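About Pronine

Hi, and welcome! I'm Chutima Jaidee, and I run Pronine out of a long brick building on the Stostdale side of the river, two doors down from the tire place. If you've come looking for us and ended up in the tire place, go back out and look for the green door. They're used to it.

Pronine sorts mixed goods. A store chain closes a branch, a hotel clears its lost property, a moving company ends up with a pallet that no one claimed, and what they've got is box after box of odds and ends with nothing in common except the tape. They send it to us. We tip it out, sort it, clean what's worth cleaning, and send it on to people who want it. I started in 2175 square feet with one sink and one very bad heater, and we're still in the same space (the heater is new, thank goodness).

My background is in a drugstore stockroom, which I loved way more than I was supposed to. I liked the returns shelf best. Everybody else wanted the full cases, all lined up and matching, and there I was, happy as anything with a comb, half a set of measuring spoons and a dog leash. When my friend Usa Nakpan told me her mother's old workshop was going empty one July, I signed for it before I'd even worked out where the parking was. Usa came on board that fall and does our books, our phones and most of our arguing with the printer.

So what does sorting look like? Everything goes through a bin first. We like the big gray ones with sloping sides, and ours get used hard. The floors get scuffed and streaky, and I've stopped fretting over it as long as they're clean. I'd rather have an old bin with marks on it than a shiny one I'm afraid to put things in! Bottles, hairbrushes, little toy-ish bits, whatever comes – it all starts out together on the same gray floor. 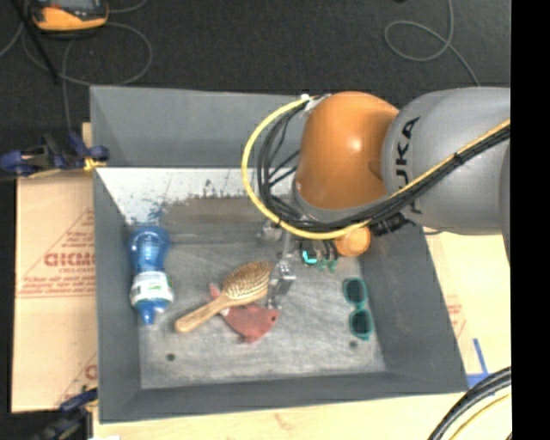
Usa says I should mention that we don't take anything with liquid still sloshing around in it, and that people never read that part of the drop-off sheet. Fair enough. Please cap it, empty it, or leave it at home. Sealed bottles from a store are fine, and so are empty ones, which go in with the recyclables unless they're the nice refillable kind.

After the bin, things go to the tables. We've got 19 categories on the wall, from "hair and bath" to "strings and cords," and one big shelf marked "ask Chutima" that is always too full. Hairbrushes get checked and washed or tossed. Toys get a wipe and a good tug on anything that might come loose. Anything that has a partner waits on the pairs shelf for 70 days, and you'd be surprised how often the other glove turns up in a later load.

Most of what we sort goes to Stindum, the thrift warehouse up on the hill, and kitchen things go to the Inthanon community house, where they've been setting up starter boxes for people moving into their first apartments. I packed a lot of those boxes myself last winter and I still think a decent can opener is the best present going.

If you've got a load for us, the minimum is one pallet or 85 pounds loose, and we're happy to quote over the phone. We open at 8 a.m. and the loading door shuts at 3 p.m. – please don't park across it, the tire guys need to get by. Small drop-offs can come to the front counter. Ring the bell twice, because the first one always sounds like the microwave.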